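What I learned from my first equipment budget

In August my boss, Ngân Kim, asked me to write the budget for our small robot corner at Halletti. I had never made one before. I have been a programmer for a long time, and I thought that a budget is only a table with prices. It took me almost 40 hours, and I want to write down some things while I still remember them.

The arm was the easy part. We had offers from two dealers, Sotar and Chuensuk, and they were close to each other. Sotar was cheaper on paper, but their price did not include the cable set, the mounting plate or the delivery to Kokville. When I put everything in, the difference was 144 euros, and in the other direction. I felt a little ashamed that I had already told Ngân the first number.

Then came the grippers. Every dealer shows the gripper as a small line under the arm, like a lamp you add to a bicycle. For our work it decides nearly everything. We want to pick up kitchen things and other mixed objects, some thin, some round, some with a shape that I cannot name in any language. A gripper with two fingers can do a lot of this, but the finger pads wear out and must be bought again. I wrote one set of pads per year. My colleague laughed and changed it to four.

The biggest discussion was about simulation. I wanted to spend more there and wait with the second arm. In simulation I can change the table to marble in one minute, put a spatula in a different place, and try the same grasp 200 times during the night. The cost is a good graphics computer and my own hours, and my hours were the line I forgot completely in the first version. Ngân found it at once. She asked who makes all the objects, and I said "me, in the evenings", and she did not like this answer.

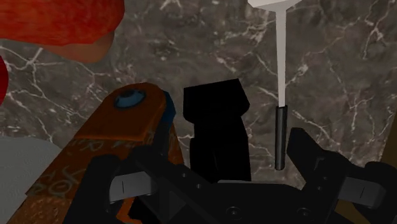 So we made a new line for it, with a fair number of days, and the second arm moved to next year. I was sad for one afternoon. Later I was glad, as we also needed money for a safety check of the room, and I had no idea what this costs. It costs more than the gripper.

If you must write such a budget too, ask for the delivery price in the first email. Also ask how long the offer is valid. Ours from Chuensuk ended while I was still correcting my table, and I had to write to them again very politely. They kept the old price, but the arm will come later than I planned, and I still have to move the training days.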